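Skustik Raumakustik-Set: Handbuch, Teil 3
Einmessen und Aufstellen der Absorber

Jetzt kommt der Teil, auf den wir uns beim Schreiben am meisten gefreut haben! Die Paneele sind ausgepackt, die Halterungen liegen bereit, und ab hier hört man zum ersten Mal, was im Raum passiert. Nehmt euch dafür einen ruhigen Vormittag, gern einen Samstag, wenn draußen wenig Verkehr ist und im Haus kein Geschirrspüler läuft.

Ihr braucht in diesem Abschnitt:
das Messmikrofon Atton mit Stativ
den Kalibrierstecker aus der kleinen Tüte
die 8 Absorberpaneele
ein Maßband, Malerkrepp und einen weichen Bleistift
einen Handspiegel (der aus dem Bad genügt völlig)
eine zweite Person für die Schritte 5 bis 7

3.1 Den Raum vorbereiten

1. Schließt Fenster und Türen. Heizungslüfter, Ventilatoren und Klimageräte ausschalten.

2. Lasst die Möbel dort stehen, wo sie später auch stehen sollen. Ein Sofa schluckt erstaunlich viel, ein leeres Regal fast nichts, und ein volles Bücherregal ist ein wunderbarer Diffusor, den ihr schon besitzt.

3. Klatscht einmal kräftig in die Hände, und zwar an der Stelle, an der ihr später hört oder arbeitet. Hört ihr ein helles, metallisches Schnarren? Das ist ein Flatterecho zwischen zwei parallelen Wänden. Merkt euch, wo es am deutlichsten ist, und klebt dort ein Stück Krepp auf den Boden.

Hinweis: Teppiche dämpfen vor allem die Höhen. Wer den Teppich im Sommer wegräumt, sollte ohne Teppich messen und ihn danach als Zugabe betrachten.

3.2 Erstreflexionen finden

Die Spiegelmethode ist alt, simpel und macht richtig Spaß. Schall wird an glatten Wänden ähnlich zurückgeworfen wie Licht, und genau das nutzen wir aus.

4. Setzt euch an den Hörplatz, Blick zu den Lautsprechern. Die Ohrhöhe mit dem Maßband nehmen und notieren.

5. Die zweite Person führt den Spiegel in Ohrhöhe flach an der Seitenwand entlang, langsam von vorn nach hinten.

6. Sobald ihr im Spiegel den Hochtöner eines Lautsprechers seht, ruft ihr Stopp. Die Stelle mit einem Kreuz aus Krepp markieren. Weiterfahren, bis auch der zweite Lautsprecher auftaucht, und wieder markieren.

7. Wiederholt das Ganze an der anderen Seitenwand. Wer mag, macht es auch an der Decke, dann aber mit einer standfesten Leiter.

VORSICHT: Nicht auf Drehstühle oder Tischkanten steigen. Für die Deckenmessung immer eine Leiter verwenden und von der zweiten Person sichern lassen.

Tipp von Rosalía Barroso aus unserem Hörraum: erst alle Kreuze kleben, dann ein paar Schritte zurückgehen und schauen. Liegen die Kreuze links und rechts auf sehr unterschiedlicher Höhe, wurde der Spiegel schräg gehalten.

3.3 Die erste Messung

8. Schraubt das Atton auf das Stativ und richtet die Kapsel senkrecht zur Decke aus. Die Spitze gehört auf die notierte Ohrhöhe.

9. Steckt den Kalibrierstecker ein und wartet, bis die Anzeige ruhig steht. Erst danach abziehen.

10. Startet in der Software Han den Punkt »Raum neu einmessen«. Es folgt ein Gleitton von tief nach hoch. Verlasst den Raum oder bleibt ganz still hinter dem Stativ stehen.

11. Speichert die Messung unter einem Namen, den ihr in einem Jahr noch versteht. »Test neu 2« ist keiner.

VORSICHT: Beginnt mit kleiner Lautstärke und dreht langsam auf. Gleittöne können Hochtöner beschädigen und sind für Haustiere sehr unangenehm.

Die Kurve sieht beim ersten Mal fast immer wild aus, mit Bergen und Tälern im Bass. Keine Panik! In unserem eigenen Büro in der Triltelside hatten wir einen Buckel bei 97 Hertz, der jede Bassgitarre in ein Brummen verwandelt hat. Heute ist er kaum noch zu hören, und wir freuen uns immer noch darüber.

3.4 Paneele anbringen

12. Hängt zuerst die Paneele an den Kreuzen auf. Die Mitte des Paneels kommt auf die Mitte zwischen den beiden Markierungen.

13. Haltet 19 Millimeter Abstand zur Wand ein; die mitgelieferten Distanzhülsen haben genau dieses Maß. Der Luftspalt lässt das Paneel tiefer hinunter wirken.

14. Zwei Paneele stellt ihr hochkant in die vorderen Raumecken. Sie dürfen auf dem Boden stehen und werden oben mit dem Winkel gegen Kippen gesichert.

15. Die übrigen Paneele noch nicht festschrauben. Lehnt sie probeweise an die Rückwand und messt erneut.

Hinweis: In Mietwohnungen reichen oft Bilderleisten. Die Ösen auf der Rückseite passen für übliche Perlonseile.

3.5 Harte Flächen und Arbeitsplätze

Glatte Flächen in der Nähe des Mikrofons verfälschen das Ergebnis gern. Bei Tischplatten hilft es, das Stativ etwas weiter nach hinten zu rücken und die Messung zu vergleichen. Auch der Hörplatz selbst kann ein Stück wandern, oft reicht eine Handbreit. 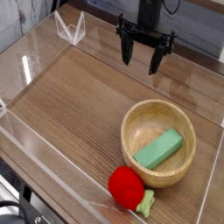
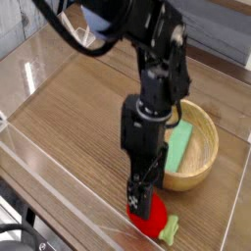
16. Messt ein zweites Mal, am besten mit denselben Einstellungen wie in Schritt 10, und legt beide Kurven in Han übereinander. Der Bereich um 770 Hertz ist für Sprache besonders dankbar: Wird die Nachhallzeit dort kürzer, klingen Stimmen sofort klarer.

17. Spielt jetzt ein Stück, das ihr in- und auswendig kennt. Montserrat Prieto schwört auf Soloklavier, Vusumuzi Sibiya auf Chormusik, und beides funktioniert prima. Achtet auf den Ausklang der Töne.

18. Gefällt euch das Ergebnis, schraubt die restlichen Paneele fest. Klingt der Raum plötzlich dumpf, nehmt eines von der Rückwand weg und hört noch einmal.

Wenn die beiden Kurven völlig gleich aussehen, wurde meist die alte Messung doppelt geladen. Öffnet in Han die Liste der Messungen und prüft die Uhrzeiten. Bleibt der Fehler bestehen, das Mikrofon abziehen, die Software neu starten und bei Schritt 9 weitermachen.

Die Pflege der Stoffbezüge und das Nachspannen der Seile findet ihr in Teil 4.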